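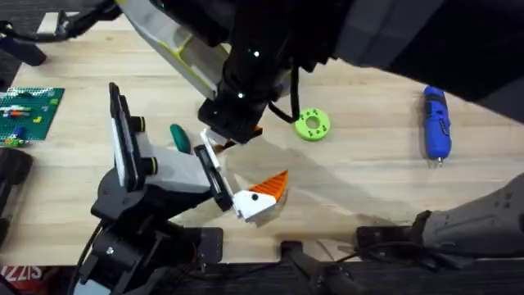 Plateau Nilis en bois clair : notre avis après un long hiver d'atelier

Accueil | Tests | Atelier | Bricolage | Contact
Rechercher sur le site OK

Par Yaqin Tian, le 27 février 2023

J'ai mis du temps à me décider, je l'avoue, parce que ma vieille table de cuisine recyclée me suivait depuis deux déménagements et que je m'y étais attachée (les brûlures, les taches de peinture, tout y était !). Et puis en juillet elle s'est mise à boiter pour de bon, alors j'ai commandé le plateau Nilis, avec ses longues planches pâles au fil bien droit.

Première bonne surprise, la teinte. Sur ce bois clair, tout se retrouve d'un coup d'œil : un manche de tournevis vert sombre ressort très bien, et les petits jouets à réparer aussi, avec leurs pièces blanches et orange. Chez moi, où l'on perd une vis par soirée, c'est un vrai confort.

Le montage m'a pris une petite matinée, café compris. La notice est claire, mais les trous des tréteaux Rendov que j'avais déjà ne tombaient pas en face, et il a fallu repercer. Rien de méchant, mais autant le savoir avant de sortir la perceuse chez des voisins qui dorment.

Côté entretien, j'ai passé deux couches d'huile dure Gallagher et j'essuie au chiffon sec le soir. Le bois marque un peu sous les outils lourds, surtout quand on les lâche (cela m'arrive), et je garde un vieux carton pour les travaux salissants.

Reste le prix : 507 euros sans les pieds, c'est une somme, et j'ai longtemps hésité avec le modèle Ivport, plus épais mais terriblement foncé. Je ne regrette pas mon choix, même si j'aurais aimé un rebord pour arrêter les petites billes.

Nous contacter | © Tous droits réservés | Haut de page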